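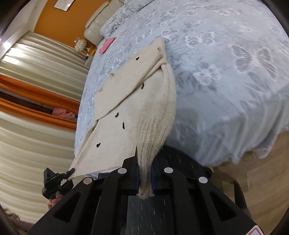
图4 搭过床角的米白色针织衣物,可见罗纹段的纵向线条

4.2 罗纹组织的松弛与横向回复

纬编罗纹由正反面线圈纵行交替配置而成。自由状态下,相邻的正面纵行与反面纵行因纱线弯曲应力向对方背后收拢,织物横向尺寸明显小于各纵行宽度之和。横向受拉时,首先发生的是隐藏纵行的展开,其后才是线圈圈柱向圈弧的纱线转移,纱线本身的伸长只在最后阶段出现。三个阶段的边界并不清晰,在载荷—伸长曲线上表现为斜率的连续变化。本节沿用Zuccaro与Kerslake的处理方法,以曲线二阶导数的极大值作为展开阶段结束的标志,不再另设阈值。

需要区分的是弹性回复与松弛回缩。前者指卸载之后短时间内的尺寸恢复,后者指织物在较长时间或经湿处理后趋向最低能量构型的过程。家用针织衣物的下摆和袖口在使用中反复经历前者,在洗涤后经历后者。已有文献多将两者合并为单一的“尺寸稳定性”指标,这对平针织物影响有限,对罗纹织物则会掩盖方向上的差异:罗纹横向回缩较大而纵向回缩较小,合并后的面积变化率可能接近于零,衣物的形态却已改变。

试样所用纱线由Trekell纺纱厂提供,为同一批次的精纺羊毛股线,未作防缩整理。编织在Flalamcombe工作室的手动横机上完成,机号与给纱张力在全部试样中保持一致。罗纹配置包括1+1与2+2两种,另以平针组织作对照。密度分为松、中、紧三档,由弯纱深度控制。试样下机后不作熨烫,平摊于光滑台面静置过夜,以消除牵拉力造成的初始变形。先前的预备试验表明,若省去这一步骤,紧密度较低的试样会在首次测量中给出偏高的纵向尺寸,而且该偏差不随重复测量而减小。

拉伸部分采用定伸长循环方式。每块试样在同一伸长下循环15次,卸载后立即记录一次宽度,静置后再记录一次。夹持边与罗纹纵行平行,夹持区内衬薄毡,防止边缘纵行滑脱。按此方式得到的横向回复率,1+1罗纹中等密度组为94%,平针对照组为67%。两者的差异主要来自卸载后立即测得的部分,静置期间的补充回复在两种组织之间相近。由此可以认为,罗纹的优势出自纵行重新收拢这一几何机制,纱线黏弹性的贡献在两类织物中大体相同。

2+2罗纹的结果介于两者之间,但离散程度较高。检查试样后发现,离散集中在松档。松档中相邻两条正面纵行之间缺乏足够的侧向挤压,卸载后一部分纵行停留在半展开位置,需要轻微抖动才能归位。抖动后重新测量,离散度下降到与中档相当的水平。为避免引入操作者因素,正文表格仍采用未抖动的数据,抖动后的数据列于附录。Kerslake在讨论Tawhiri系列试样时曾提到类似现象,将其归因于纱线间静摩擦,本文的观察与该解释一致。

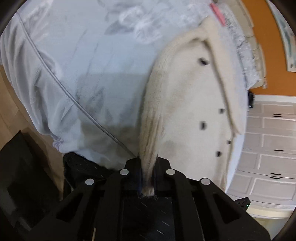 湿松弛部分的程序如下。试样在不加搅拌的清水中浸透,取出后以毛巾吸去表面水分,移至平面上晾干,全过程不悬挂。悬挂会使含水试样在自重作用下纵向伸长,横向相应收窄,其影响与松弛回缩叠加后无法分离。晾置面的摩擦同样需要控制。粗糙的表面会阻碍试样向内收缩,使测得的回缩偏小;过于光滑的表面则使搬移时的微小牵拉难以避免。经比较,选用洗涤多次的平纹棉布作为衬垫,棉布本身预先缩水并绷平。

湿松弛共进行8个周期。各组试样的主要尺寸变化均发生在前几个周期,随后趋于平缓。松档试样的平缓期到来较晚,且末期仍有缓慢的横向收窄。紧档试样在首个周期之后即基本稳定,其中一部分甚至出现轻微的横向增宽,原因可能在于下机时横向被压缩的线圈在湿态下获得了转动的余地。这一现象在平针对照组中未见。

以线圈模型解释上述结果时,有两点需要说明。其一,经典模型假定线圈长度在松弛过程中不变,尺寸变化完全由线圈形状改变引起。对拆散后的纱段进行伸直测量,松档和中档符合这一假定,紧档的线圈长度则略有缩短,提示纱线在湿处理中释放了残余伸长。因此紧档数据在代入模型前按实测线圈长度作了修正。其二,罗纹中正反面线圈之间的连接纱段承受扭转,其平衡构型不在织物平面之内。平面模型将该纱段视为直线,低估了罗纹的收拢程度。Vornness模型以一段空间曲线代替直线,并引入一个描述扭转刚度的参数。该参数无法由单纱试验直接取得,本文以干态1+1罗纹中档试样标定,再用于其余各组的预测。

预测与实测的对比显示,模型对1+1罗纹各档的横向尺寸给出较好的估计,对2+2罗纹则系统性偏大。偏差的方向合乎预期:2+2罗纹中仅有一半的纵行间隙存在正反面转换,同面相邻纵行之间的连接纱段仍近似处于平面之内,若对全部间隙使用同一刚度参数,等于把扭转的作用平均化。将两类间隙分别处理可以消除大部分偏差,代价是增加一个待定参数。鉴于现有试样数量,本文未对扩展后的模型作进一步检验。

上述结果对成衣的意义主要在于下摆与衣身的衔接处。衣身多为平针,下摆多为罗纹,两者在洗涤后的横向变化不同步。若按下机尺寸确定两部分的针数比例,穿用若干次后衔接处容易产生波浪形起拱或过度收紧。较为稳妥的做法是按湿松弛后的尺寸反推针数,并使罗纹段的密度比衣身高一档。Zuccaro对袖口的研究给出过相近的建议,但其依据为穿着评价,未包含湿处理数据。

本节试样均为未经缝合的矩形织片,边缘自由。成衣中的侧缝会限制局部的横向回缩,并在缝线两侧形成应变梯度。接缝的影响以及缝线张力的选择在4.3节讨论。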